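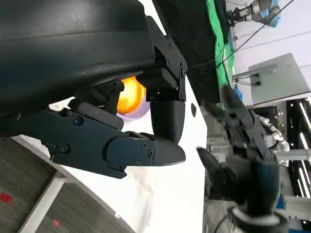
3.2 Tabletop arrangement

The setting task uses a white table with two round openings in its surface and four items: a mug, a shallow plate and a pair of toy pumpkins. Items were chosen by Fu for clear differences in outline and color. The arrangement follows the Sornora layout list, which covers 13 place settings. Layouts were revised once, in April, after 5 of them proved hard to tell apart.
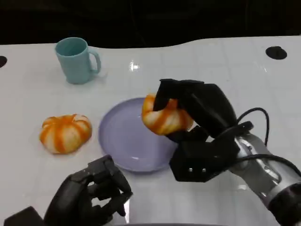
Figure 4. Striped pumpkin held above the right portion of the lavender plate; mug at upper left.

A layout is scored by the position of each item relative to the plate. The mug serves as the fixed reference, and handle direction is recorded separately. Contact with the rim is coded as a distinct class.

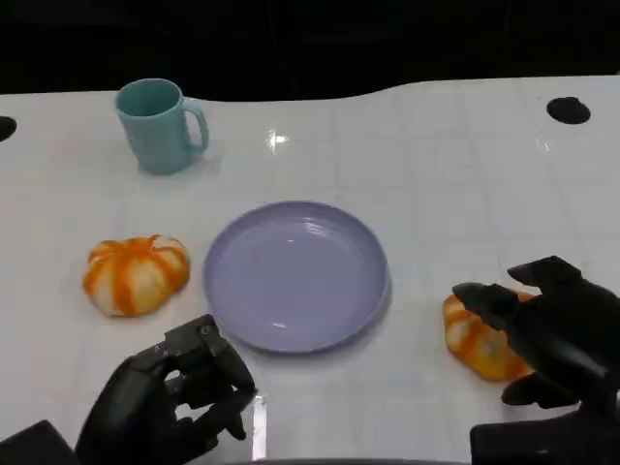
Figure 5. Empty plate with one pumpkin on either side.

Annotation covered 1,294 views and was done by 3 raters following Shih's guide.
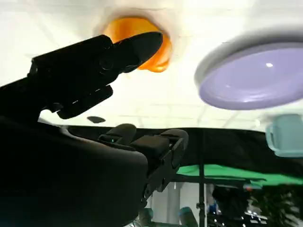
Color labels were less consistent than position labels. Raters divided most often on the pale items, for which the guide allows two adjacent terms. Seen from below against a bright ceiling, the lavender disc shows a pale white outer rim, and such views were labeled by the inner surface alone.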